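I still have my first library card from Varnville, and I'd bet almost 40 of the books I own started as something I borrowed there. So when the town put up a prize for the best reading corner, I begged to tag along with the judging!

Mabli Howells, who runs the Wotusura school library, had 53 square feet and an old coat closet to work with. She took the door off, let the fifth graders pick the shelf order (by mood, bless them) and loans shot up to 2340 since January. 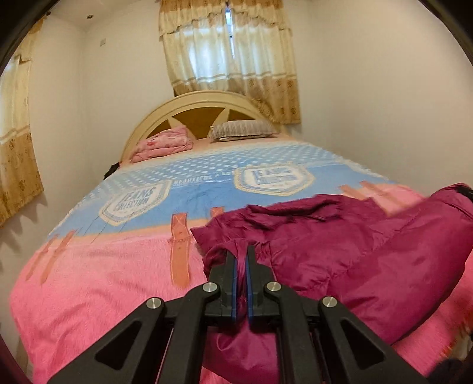
A puffer jacket on a pink and blue blanket.

She didn't win, by the way. Asamoah Middle did, with 29 beanbags. I'm still a little sore about it.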